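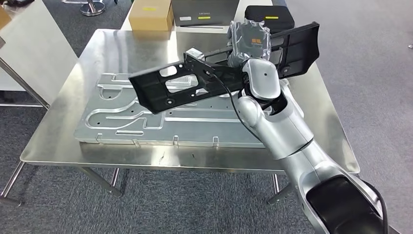
Mirneck, March

The plate had been on the steel table longer than Ye-rin Seok had been at Pumphrey's. It was aluminium, dull and pale, with pockets and slots cut into it and one groove that wandered across the middle like a letter S. On her first morning she asked what the groove was for. Deok-su Ham said it was for a part they had stopped making.

"Then why keep the plate?"

"The rest of it's fine," he said.

The black parts came through from the moulding side. They had ribs along the edges, holes for the fixings and a window you could put your hand through. She was to look at each one over the plate, check the holes and the corners of the window, and see it on to the blue shelves. Good ones went on the top shelf. Anything she didn't like went underneath, and Deok-su would look at those after his tea.

He had told her all this in the time it took to walk from the door. Then he went off to find his glasses.

By 11 o'clock she had put six on the lower shelf. Kyung-tae Na from dispatch came past, bent down and looked at them.

"What's wrong with these?"

"There's a mark by the top hole."

He tilted one towards the window. "I can't see it."

"You have to hold it lower."

He held it lower. He still couldn't see it, or said he couldn't, and he put it back with the others. The lorry for Bretness left at 3, he told her, and it would leave with whatever was on the top shelf. He said this quite kindly. Ye-rin said she understood.

She did the next one slowly. She ran her thumb round the window and along the ribs, and felt nothing there but plastic. She looked at the holes. She looked again from lower down, with her cheek nearly on the table, and the mark was not there. It went on the top shelf, a little crooked, and she left it crooked.

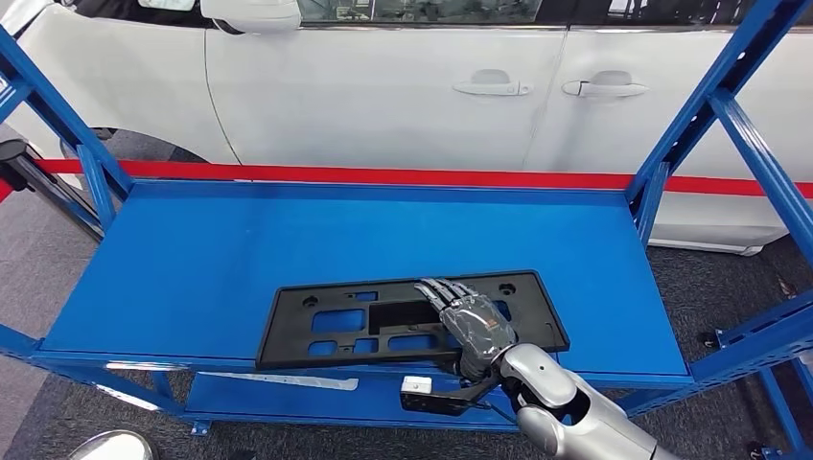

When Deok-su came back he had his glasses on and a biscuit in his top pocket. He crouched by the lower shelf for a long time. She could hear his knees.

"Who showed you this?" he said.

"Nobody. It's a line. It goes from the hole out to the edge."

"It's the tool," he said. "There'll be a nick in it." He stood up with one hand on the blue upright. "How many went to Bretness yesterday?"

"I wasn't here yesterday."

"No," he said. "Ji-hoon was."

He went through to the moulding side and she heard the press stop. It was much quieter than she had expected. Somebody shouted to ask what was going on, and Deok-su shouted back that he would tell them in a minute.

Kyung-tae came to the doorway with his clipboard. He looked at the top shelf, then at her.

"Is that all I'm getting?"

"For now," said Ye-rin.

He wrote something down and went to ring Bretness – she could hear him through the wall, asking for Seon-mi Bang, then waiting, then asking again. Ye-rin wiped her hands on her overall and began on the top shelf, starting from the left, to look at every one of them a second time.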